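Making the Bed, One Layer at a Time
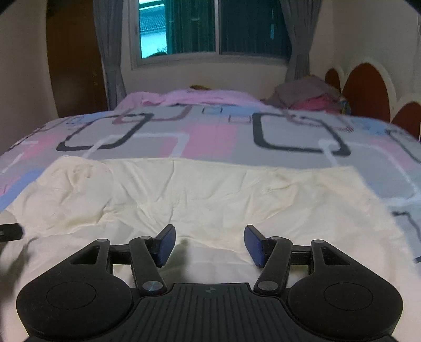 Yolanda Mateos has run the linen room at the Treris guesthouse for 11 years, and she still makes her own bed before breakfast. She starts by taking everything off the top.

"Clothes first," she says. "If they stay on the bed, you end up making it over them."

She likes a printed duvet cover at home. Rectangles help, she says, as the lines tell you when the cover is crooked. At work the covers are plain white, and she checks the corner seams.

Wrinkled sheets don't bother her much. "I pull them tight and leave it. I don't iron at home."

Blankets get folded in thirds and laid across the foot in May, when the nights are still cool. The whole job takes her 5 minutes. Her sister-in-law, Mimoza Bošković, takes longer. "She does the pillows twice," Mateos says.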